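Search this blog... Go

Sponge storage, second attempt

I have been trying to settle how kitchen sponges should be stored between uses, and in what order they should be retired. The first attempt, in January, was a wire basket hung inside the sink cabinet. It held plenty and dried nothing. The second attempt is an open shelf unit, painted yellow on the sides with blue boards, standing on the floral table covering against the floral wallpaper. The two patterns do not match and I have stopped seeing either of them.

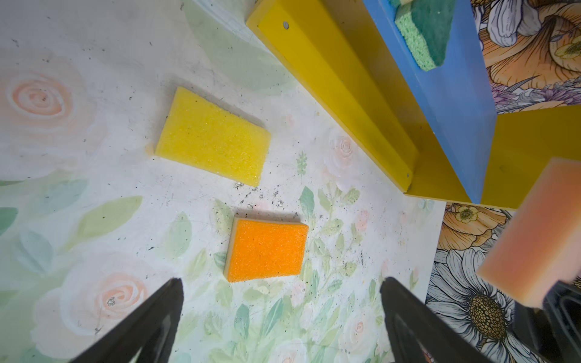
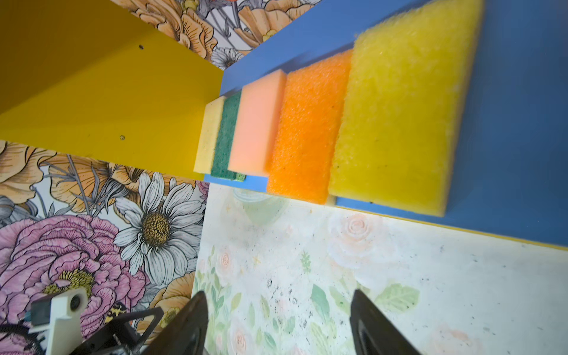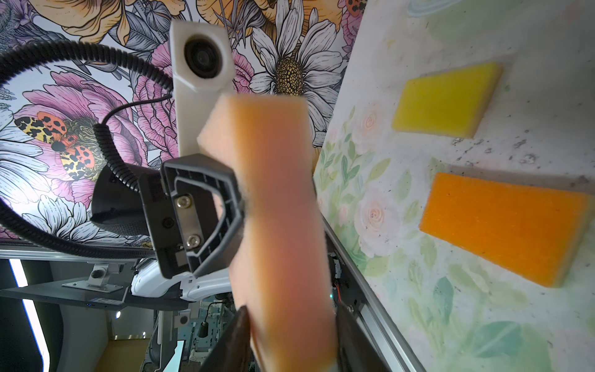 The requirements were simple. A sponge holds water in its cells and gives it up through whatever faces are exposed to air. Lay a block flat on a solid board and the largest face is sealed. Stand it on a long edge and both large faces are open. The trade is stability. A new cellulose sponge will stand on its edge without help. A worn one slumps as soon as the corners round off, and then it leans on its neighbor and both stay damp at the contact.

I tested this with a kitchen scale. Two sponges of the same type were soaked, wrung by hand until they stopped dripping, and weighed. One was laid flat on a board, the other was stood on its long edge with clear space on both sides. After 4 hours the standing one had lost 60 percent of the water it started with. The flat one was well behind and its underside was still wet enough to leave a print on a paper towel. Hand wringing is not a controlled process, so I would not lean on the second digit of anything here.

Spacing matters more than I had assumed. A packed row looks tidy and takes up little board, but the inner faces get no air. For dry stock this makes no difference, and I keep unused sponges pushed together. For sponges in rotation I now leave a finger's width between them. That limits the useful capacity of one board, and it is the main reason I have cut the number in rotation down to 2.

Material notes, from my own use:

Cellulose. Coarse, open cells. Absorbs quickly, goes stiff when dry, softens again under the tap. Best for counters and spills. Shrinks a little as it dries, so cut any divider for the wet size.

Polyurethane foam. Finer surface, stays flexible when dry. Takes up less water and releases most of it when squeezed. Better for glassware. Tears on fork tines.

Foam with bonded scouring pad. The pad dries well before the foam does. The bond line is the weak point. If the pad has started to lift at a corner, the sponge goes to the floor and bathroom supply.

Color carries the assignment. Yellow is for dishes, orange is for counters, green is for the stove and anything with baked-on grease, and pink or peach is for glasses. I tried writing on the sponges with a laundry marker and the ink was gone within a few washes. Color survives. The drawback is that mixed packs are sold with more of one color than I can use, so the system is always short of something. I was using the Doso assorted pack until the store in Zoltulbridge stopped carrying it, and the Kubiak pack that replaced it runs slightly thicker. That cost me some clearance under the upper board.

On the shelf finish: bare wood under a damp sponge will stain and eventually raise its grain. Paint solves this if the edges are sealed too. I used Barkitz satin enamel, 2 coats, with a light sanding at 80 grit before the first. That was coarser than it needed to be and the sanding marks can be felt through the finish on the underside. I would go finer next time. Let the paint harden for longer than the can suggests before putting anything wet on it. Mine took an impression at one spot where I was impatient.

Screws are the other thing to check. Ordinary zinc screws will rust eventually where water collects around the head. Stainless costs slightly more and the bag lasts for years.

Open items. The boards need a slight forward pitch so that water runs off the front edge, and a removable tray below to catch it. I have also considered replacing a board with slats, which would free the bottom edge of each sponge as well. Slats are harder to wipe clean. I will probably cut one set, run the scale test again with both types of foam, and post the numbers with the tray dimensions.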